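Board index > Manipulation > Teaching and demos
Thread: Hand-guiding vs. remote for kitchen tasks, which one are you using?

crumbtray
Posted March 28, 2021

Hi all, long-time reader, I've posted maybe twice. I'm trying to settle an argument in our group and I figured this board would have opinions (it always does).

We're teaching our arm small countertop jobs. Put the cup on the board, move the cup off the board, pull the drawer open, push it shut, that kind of thing. Until last week I was doing all of it by hand-guiding. You put the arm in free mode, grab it by the wrist, and walk it through the motion while it records. I like it a lot! You feel when the fingers touch something and you feel when the drawer starts to give, and you don't have to learn any controls.

Then Ingrid Strickland, who runs our project, came back from a visit to another lab and said we're switching everything to remote. Leader arm on a side table, follower on the counter, operator sits in a chair. I've done two days of it and I'm slower, clumsier, and my shoulder hurts in a new place. 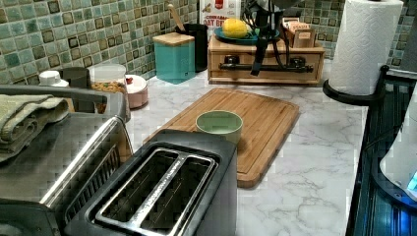
My real question is whether the demos come out any better for it. Mine certainly don't look better. With hand-guiding I could get the drawer open in one smooth pull. With the leader arm I overshoot, back off, overshoot again, and then close the fingers on nothing. Ingrid says that's fine and the policy will cope. I'm not so sure a policy should be learning my bad habits.

For the record, we have 100 hand-guided demos of the drawer already and I'd hate to throw them out.

SorinG
Reply 1

Remote, and I wouldn't go back. Where are your hands in the hand-guided recordings? If you've got an overhead camera then you've got your forearm in half of every clip, and when the arm runs on its own later there is no forearm. We lost most of September to that. The arm did great in playback and then just sat there when it was running from the cameras.

If you're only using joint positions and no video, ignore me.

— Sorin Georgiev

crumbtray
Reply 2

We're using video, yes. Two views. And yes, my sleeve is in a lot of it. I did try standing further off to the side and reaching in, which helped with the sleeve and did nothing for my back.

lindgren_e
Reply 3

I'll take the other side. Sorin's problem is real but there's an easy way around it: guide the arm by hand once, save the joint path, then send the arm back through the same path with you out of the way and record the video on that second pass. Reset the objects to where they started. I've done this for years on the Karnis arm and the video is clean.

Hand-guiding gives you much better contact. Anything with a handle, a lid, or a tight fit, I want my hand on the metal. People on remote rigs without force feedback just mash things.

Ezekiel

SorinG
Reply 4

Replay is okay until something moves. A drawer handle is always where you left it, sure. Now try a soft bag, or a cup that gets nudged on the approach. On the second pass the cup is a finger-width over and the arm closes on air, and now your "clean" video shows a failed grasp labeled as a good one. How many of yours do you go back and check?

lindgren_e
Reply 5

All of them. It's my job. I'm not saying it's fast.

pabernathy
Reply 6

Jumping in on the sore shoulder, because I trained most of the operators at Grultolitz and everybody goes through this! Two days is nothing. Some things that helped our people:

Put the leader arm at the same height as the follower's base, and sit facing the same way the follower faces. If left on your side isn't left on its side your brain will fight you all day.

Turn the scaling down. If your hand moves and the gripper moves exactly as far, every twitch goes through. We went down to half for anything near a handle.

Rest your elbow on something. A folded towel on the table edge is plenty.

And look at the camera views while you drive, even if you can see the counter over your shoulder. If you can't do the task from the views, the policy can't either. That one annoyed everybody and it was worth it.

Paloma

crumbtray
Reply 7

Paloma, thank you, this is exactly what I needed. The leader arm is on a folding table that comes up to my knees, so that's problem one. I've been looking straight at the counter the whole time too. I tried the camera views for ten minutes just now and couldn't see the drawer handle at all whenever the gripper was in front of it. Which explains a few things.

everett_esc
Reply 8

Everett Escobedo here, I mostly lurk. I'm going to disagree with both camps a bit. I think you're all arguing about the controller when the bigger deal is how much you change the counter between demos. We had 545 demos from a beautiful remote setup (the Veltow leader arm, very nice, very expensive) and the cup started in the same place in nearly every one. The policy learned to go to that place. Move the cup over by a hand and it would reach for the old spot like the cup was still there.

A friend with a much cheaper setup beat us with a fraction of the data, all hand-guided, and she shuffled everything before every take.

crumbtray
Reply 9

Okay, that stings a little, because I do tend to put things back where I found them. I've been trying to get better at it today. I pushed the cutting board into the middle and I'm only touching what's around it between takes.

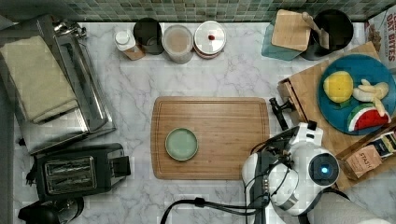
Ingrid and I had a long talk about clutter over lunch, because she'd like more of it and I'd like to be able to get the arm in from the side. Play food is about the nicest thing to shuffle, I've decided. The lemon, the peeled banana and the watermelon slice are all on the one teal plate at the moment, and if I drop any of them I don't have to mop. Her rule is that the appliances can stay as they are for a while and the small stuff has to change every time. My rule is that I get a coffee every 8 takes. We're both happy with that.

The drawer under the plate is the part I'm still bad at. The pull is black, the gripper is black, and on the monitor one disappears into the other.

SorinG
Reply 10

Put a strip of light tape on the fingertips. Ugly but you'll see them. Just do it before you start collecting and leave it on forever, don't add it halfway through like we did.

Everett's right about the shuffling, by the way. I still think that's easier with remote because you can do one take after another without getting up between every recording and playback.

lindgren_e
Reply 11

You get up to shuffle anyway.

SorinG
Reply 12

Fair.

pabernathy
Reply 13

I'd keep the drawer pull as it is and fix the camera before I taped anything. Can you get a third view from lower down, looking along the counter? We had one mounted on a Lã clamp, just above counter height, and it made handles so much easier. Tape peels, and then you have tape in some demos and half a tape in others.

crumbtray
Reply 14

I can probably talk Ingrid into a third camera if I stop complaining about the chair.

One more for everybody: when you fumble a grasp and recover, do you keep it? I've been deleting those. Out of this morning's takes I'd have thrown away 7 and they were all the drawer.

everett_esc
Reply 15

Keep them! As long as you end up where you meant to. If it only ever sees perfect approaches it has no clue what to do the first time it's off by a little. I'd only delete the ones where you gave up or reached in with your hand.

lindgren_e
Reply 16

Keep some. If every take has three misses before the grasp, it'll learn to miss three times. I've watched one do it — reach, back off, reach, back off, grab, same rhythm every run. Kind of charming, and useless. Practice until most of them are clean and then keep whatever comes.

pabernathy
Reply 17

Agree with Ezekiel on this one. We always had a new operator throw out the whole first day and start fresh on the second.

crumbtray
Reply 18

So my two days of remote are practice, then. I can live with that. I'm holding on to the hand-guided ones though, and I'll try the replay trick on a handful of them to see if the drawer comes out the same. Table goes up to the right height tomorrow. Does anyone have a favorite way to mark where the base of the leader arm sits? Mine creeps toward me as I work.

SorinG
Reply 19

C-clamp. Two of them.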